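플럴데일(Pluldale) 살림·공방 나눔터 > 정리와 수납 > 벽걸이 수납

작은 작업 칸에 바구니랑 고리를 걸었는데 드라이버를 어디에 두면 좋을까요

글쓴이: 느린오후

안녕하세요, 늘 눈으로만 읽다가 처음으로 글을 올려 봅니다. 글이 좀 길어질 것 같아서 미리 양해 부탁드려요. 제가 원래 말을 짧게 못 합니다.

지난겨울부터 알루미늄 프로파일로 기둥과 가로대를 세워 작은 작업 칸을 하나 꾸미고 있어요. 벽은 연한 회색 타일 무늬이고 바닥은 짙은 회색 대리석 무늬라 물건을 올려두면 색이 또렷하게 보여서 참 마음에 듭니다. 문제는 바닥이에요. 테이프며 자잘한 통이며 드라이버며, 하나씩 꺼내다 보면 어느새 손 놓을 자리가 없어지거든요. 칸이 크지 않으니까 물건 몇 개만 나와 있어도 금세 복잡해 보이고, 드라이버는 또 잘 굴러서 꼭 제일 구석에 가 있습니다.

그래서 3월에 뒷벽 가로대 가운데에 흰색 철망 바구니를 하나 걸었어요. Nekmont에서 나온 600mm짜리 가로대에 맞춰 고른 건데, 위가 트여 있고 길쭉해서 뭐든 툭툭 넣기는 좋습니다. 오른쪽 벽에는 까만 철사 고리걸이를 옆 가로대에 흰색 케이블타이로 묶어 달았고요. 고리 끝이 위로 올라와 있어서 걸어둔 물건이 잘 빠지지는 않을 것 같은데, 막상 걸 만한 물건이 뭔지를 모르겠더라고요(이쯤 되면 순서가 좀 거꾸로죠).

여쭤보고 싶은 건 이렇습니다. 드라이버를 바구니에 넣는 게 나을까요, 고리에 거는 게 나을까요? 바구니에 넣자니 눕혀 놓은 드라이버 위에 다른 것이 쌓이고, 세우자니 높이가 안 맞아서 자꾸 기울어요. 고리에 걸자니 손잡이에 구멍이 있긴 한데 이게 걸라고 있는 구멍인지도 잘 모르겠고요. 그리고 테이프는 어디에 두시는지, 고리걸이를 케이블타이로만 묶어도 괜찮은지도 궁금합니다. 비슷하게 쓰시는 분들 계시면 사는 이야기 하듯이 편하게 알려주세요. 정답이 아니어도 좋아요! 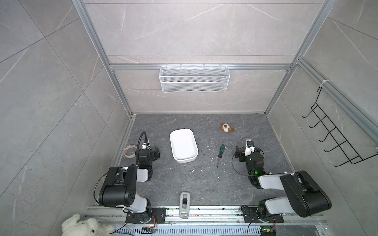 볕드는선반: 저도 철망 바구니에 드라이버를 넣고 몇 달을 살았는데요, 가는 날 끝이 자꾸 그물눈으로 빠져나와서 결국 포기했어요. 바구니에는 부피 있고 가벼운 것만 두시는 쪽에 한 표 드립니다. 그런데 손잡이 구멍이 어떤 모양인지 조금만 더 알려주시면 다른 분들도 답하기가 쉬울 것 같아요.

느린오후: 아, 맞아요, 저도 그 그물눈 때문에 몇 번 걸렸어요. 구멍은 제가 밝은 데서 다시 보고 아래에 덧붙여 놓을게요. 고맙습니다!

보리차한잔

반갑습니다. 저도 프로파일로 칸을 짜서 쓰는 사람이라 읽으면서 고개를 한참 끄덕였어요. 제 경험을 말씀드리자면, 물건의 자리는 종류보다 손이 가는 횟수로 정하는 게 훨씬 편했습니다. 처음에는 저도 공구는 공구끼리, 소모품은 소모품끼리 모았는데, 그렇게 해두니 하루에 열 번 쓰는 드라이버랑 일 년에 한 번 쓰는 드라이버가 나란히 있어서 매번 뒤적이게 되더라고요. 지금은 자주 쓰는 것만 고리에 걸고, 나머지는 뚜껑 있는 상자에 넣어 아예 칸 밖에 둡니다. 칸 안에 있는 물건의 가짓수가 줄어드니까 바닥도 자연히 넓어졌고요.

테이프는 고리에 걸어보세요. 가운데가 뚫린 물건이라 고리랑 궁합이 참 좋습니다. 다만 폭이 넓은 테이프는 고리 길이보다 두꺼울 수도 있으니까 한번 대보시고, 안 맞으면 바구니 한쪽 끝에 세워서 넣으시면 됩니다. 저는 바구니 바닥에 얇은 판을 하나 잘라 깔았어요. 두꺼운 종이도 괜찮은데 금방 우글우글해져서 지금은 아크릴판을 씁니다. 이렇게만 해도 날 끝이 그물눈으로 빠지는 일은 없어요.

케이블타이 말씀인데요, 저는 가벼운 물건이면 괜찮다고 봅니다. 저도 그렇게 쓰고 있고요. 하지만 한 군데만 묶으면 물건을 뺄 때마다 고리걸이가 같이 따라 나오면서 덜렁덜렁합니다. 이게 은근히 신경이 쓰여요. 좌우로 2군데를 떨어뜨려 묶으시고, 타이가 가로대에서 미끄러지면 그 자리에 고무테이프를 한 바퀴 감은 다음 묶어보세요. 남는 꼬리는 바짝 자르시고요. 자른 단면이 꽤 날카로워서 손등이 긁힐 수 있으니 잘린 쪽을 벽 방향으로 돌려두시면 좋아요.

아, 그리고 가로대 홈에 끼우는 너트를 쓰실 수 있으면 그게 제일 튼튼합니다. 저는 귀찮아서 아직도 타이로 버티고 있지만요. 말이 길었네요. 예쁘게 꾸미시고 나중에 또 소식 들려주세요.

 댓글
느린오후: 자주 쓰는 것만 걸라는 말씀, 머리를 한 대 맞은 것 같아요. 저는 가진 걸 전부 걸 생각만 하고 있었거든요. 바닥판은 이번 주말에 당장 잘라보겠습니다.
보리차한잔: 아크릴판은 모서리를 둥글게 갈아주세요. 넣고 빼실 때 손이 편합니다.

뚝딱뚝딱

그냥 자석 바 붙이세요. 드라이버는 자석이 최고입니다. 타일에는 양면테이프 쓰면 붙어요.

 댓글
볕드는선반: 양면테이프는 타일 표면에 따라 많이 다르더라고요. 저희 집은 이틀 만에 떨어져서 한밤중에 크게 놀랐습니다. 자석 바를 쓰실 거면 가로대에 볼트로 고정하시는 편이 마음 편하실 거예요.
뚝딱뚝딱: 저는 아직 안 떨어졌는데요.
느린오후: 자석도 생각은 해봤는데, 작은 나사가 자꾸 같이 달라붙을까 봐 망설이고 있었어요. 그래도 답 주셔서 고맙습니다. 후보에 넣어둘게요!

느린오후 (글쓴이가 덧붙인 글)

구멍 모양을 물어보신 분이 계셔서 이어서 적어요. 제가 제일 많이 쓰는 드라이버는 검은색 바탕에 밝은 청록색 고무가 덧대어진 손잡이입니다. 손잡이 허리가 잘록해서 쥐기는 참 좋은데, 그 때문에 통에 꽂으면 옆에 있는 것과 서로 걸리기도 해요. 구멍은 까만 뚜껑 부분 바로 밑, 청록색 고무 안에 있고 육각형이에요. 크기는 작습니다.
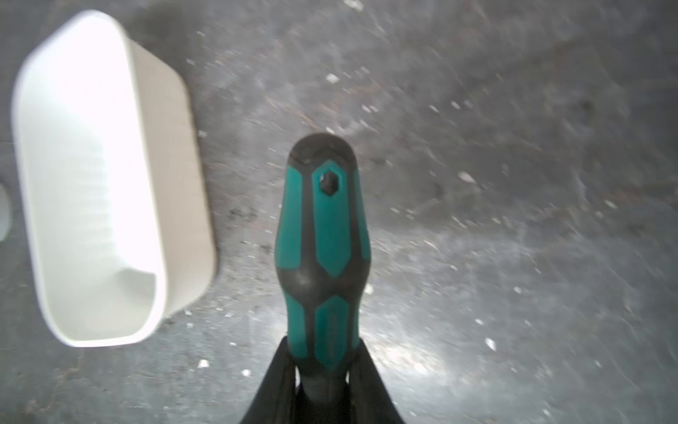 청주, 2025. 06. 12.

답 주신 분들 말씀대로 하나씩 해보고 나서 다시 적습니다. 우선 고리걸이를 2군데로 묶었더니 흔들림이 확실히 줄었어요. 고무테이프를 감는 것도 따라 해봤는데 모양은 좀 덜 예뻐도 쓰기에는 아주 좋습니다. 바구니에는 판을 깔았고요, 자로 재서 잘랐는데도 한쪽이 살짝 떠서 결국 두 번을 다시 갈았습니다. 그래도 이제는 작은 물건도 마음 놓고 넣어요.

드라이버는 아직 고민 중이에요. 육각 구멍에 고리를 바로 끼우는 게 맞는지, 끈을 달아서 거는 게 맞는지 모르겠습니다. 끈을 달면 쓸 때 손에 감길 것 같고, 바로 끼우자니 구멍이 좁아서 뺄 때마다 두 손을 써야 할 것 같아요. 혹시 손잡이에 이런 구멍이 있는 드라이버를 쓰시는 분이 계시면 어떻게 두고 쓰시는지 들려주세요. 세워 두는 방법도 괜찮습니다. 세워 두시는 분들은 어떤 통을 쓰시나요? 저는 높이가 있는 통이면 다 될 줄 알았는데 막상 꽂아보니 꼭 그렇지도 않더라고요.

모퉁이철물

늦은 저녁에 읽다가 반가워서 로그인했습니다. 손잡이 끝 쪽의 육각 구멍은 보통 걸어두는 데 쓰기도 하고, 렌치를 끼워서 돌리는 힘을 더할 때 쓰기도 합니다. 모델마다 다르니까 설명서가 남아 있으면 한번 찾아보세요. 그리고 걸기 전에 구멍이 반대쪽까지 뚫려 있는지부터 확인해 보시길 권해드려요. 저는 겉만 보고 걸이용이라고 생각해서 고리를 사 왔다가, 속이 막힌 손잡이라 그대로 환불하러 간 적이 있습니다. 볼펜심 하나 넣어보면 금방 아는 일이었는데 말이지요.

뚫려 있다면 철사 고리에 바로 거는 것보다 작은 S자 고리를 하나 사이에 넣는 쪽을 저는 좋아합니다. S자 고리를 드라이버에 끼워둔 채로 쓰시라는 뜻은 아니고요, 고리걸이 쪽을 조금 오므려서 거기에 남아 있게 해두시면 됩니다. 그러면 드라이버만 쏙 빠지고, 고리 끝의 굵기도 구멍에 맞춰 고르실 수 있어요. 끈은 저도 달아봤는데 말씀하신 대로 손에 감깁니다. 굳이 다신다면 새끼손가락 하나 들어갈 만큼만 짧게 매듭지으세요.

무게는 너무 걱정하지 않으셔도 될 것 같아요. 집에 있는 드라이버를 주방 저울에 올려봤더니 제일 무거운 게 100그램을 조금 넘었습니다. 그 정도면 철사 고리가 휠 일은 별로 없지 싶어요. 그래도 망치나 몽키스패너까지 같이 거실 생각이면 타이 말고 볼트로 바꾸시고요.

걸 때는 날이 아래를 향하게 되니까 고리걸이 높이를 꼭 살펴보세요. 손을 뻗어 다른 물건을 집을 때 팔뚝이 날 끝에 닿는 높이면 자리를 옮기시는 게 맞습니다. 저는 옆벽 가로대에 걸 때 되도록 뒤쪽 모서리에 가깝게 둡니다. 앞쪽에 두면 꺼내기는 편한데 팔이 드나드는 길이라 자꾸 부딪혀요.

세워 두는 통은 높이보다 바닥 무게를 보고 고르시면 좋겠습니다. 가벼운 플라스틱 통에 손잡이가 굵은 드라이버를 꽂으면 위가 무거워서 통째로 넘어가거든요. 예전에 Sketa라는 이름이 붙은 연필꽂이를 얻어서 써봤는데, 생긴 건 참 고운데 드라이버만 꽂으면 기우뚱해서 지금은 정말로 연필을 꽂고 있습니다. 통 바닥에 굵은 너트를 한 줌 깔아두면 제법 버티고, 그 위에 스펀지를 잘라 넣고 십자로 칼집을 내면 날이 한 자리에 서 있어요. 스펀지는 너무 폭신한 것 말고 포장재로 오는 단단한 것이 잘 맞았습니다.

허리가 잘록한 손잡이는 말씀처럼 서로 걸리니까, 꽂을 때 높낮이를 조금씩 다르게 해보세요. 짧은 것은 앞, 긴 것은 뒤로만 해도 한결 낫습니다. 저라면 제일 많이 쓰는 그 드라이버 하나만 고리에 걸고, 테이프를 그 옆에 두고, 나머지는 통에 세우겠습니다. 며칠 써보시고 손이 자꾸 엉뚱한 데로 가면 그 엉뚱한 자리로 옮겨주시면 돼요.

 댓글
느린오후: 볼펜심으로 찔러보라는 말씀에 혼자 한참 웃었습니다. 저는 여태 눈을 대고 들여다보기만 했거든요. 내일 확인해 볼게요. S자 고리도 작은 걸로 사 오겠습니다.
보리차한잔: 저도 너트 깔기는 처음 들었는데 해봐야겠네요. 집에 짝 잃은 너트가 한 봉지 있어요.
볕드는선반: 혹시 스펀지에 톱밥이나 먼지는 안 끼나요?
모퉁이철물: 낍니다. 저는 철 바뀔 때쯤 새로 잘라 넣어요.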